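Beschaffung und Budgetplanung in der Robotik
Skript zu Einheit 4: Ausstattung für die Datenerfassung mit Handgreifern
Lautaro Insaurralde
Lesezeit: 4 Minuten
12 Mal geteilt · 3 Kommentare

Wer eine Erfassungsstrecke plant, beginnt mit der Zahl der Stunden, die am Ende nutzbar sein sollen. Daraus folgen Personen, Geräte und Raum. Die Stückliste kommt zuletzt.

Rechenbeispiel Dunow
Das Projekt Dunow brauchte 78 nutzbare Stunden mit weichen Gegenständen. Dem Team lagen zwei Angebote vor. Serar bot den Handgreifer für 1745 Euro pro Stück an, Kamera und Kalibrierung inbegriffen. Vastum war beim Grundgerät günstiger, rechnete aber Halterung, Ersatzbacken und Software einzeln ab. Bei vier Geräten lag Serar mit 6980 Euro am Ende vorn.

Laufende Kosten
In Anträgen fehlen sie oft. Dazu gehören:
– Speicherplatz, doppelt gerechnet (Original und Sicherung)
– Akkus und Ladegeräte
– Verschleißteile der Greifbacken
– Arbeitszeit für die Durchsicht der Aufnahmen
– Verbrauchsmaterial: Tücher, Verpackungen, gedruckte Marker

Die Durchsicht wird am häufigsten unterschätzt. Bei Dunow waren 47 Arbeitsstunden dafür angesetzt, gebraucht wurde das Doppelte.

Raum
Ein normales Büro genügt für den Anfang. Glaswände und Deckenleuchten erzeugen Reflexe, Jalousien helfen nur teilweise. Marker müssen fest stehen und aus der Arbeitsposition sichtbar bleiben. Wer zusätzlich mit Kopfkameras arbeitet, plant pro Person eine Kamera und ein verstellbares Kopfband ein.
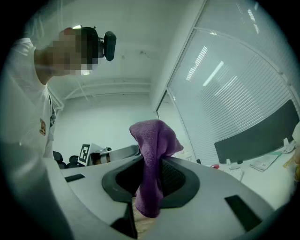 Textilien gehören in jeden Probelauf, den man mit einem Anbieter vereinbart. Ein Mikrofasertuch stellt andere Anforderungen an Backen und Öffnung als ein Karton. Retamal verleiht Testgeräte für zwei Wochen; die Gebühr wird beim Kauf angerechnet. Im Antrag steht sie trotzdem als eigene Position, falls es nicht zum Kauf kommt.

Lieferzeiten
Wer im November bestellt, sollte die Rechnungsstellung vor Jahresende schriftlich klären – sonst verfallen Haushaltsmittel.

Aufgabe bis zur nächsten Sitzung
Erstellen Sie einen Kostenplan für zwei Arbeitsplätze über sechs Monate. Trennen Sie Anschaffung und Betrieb. Umfang: eine Seite, Tabelle als Anhang.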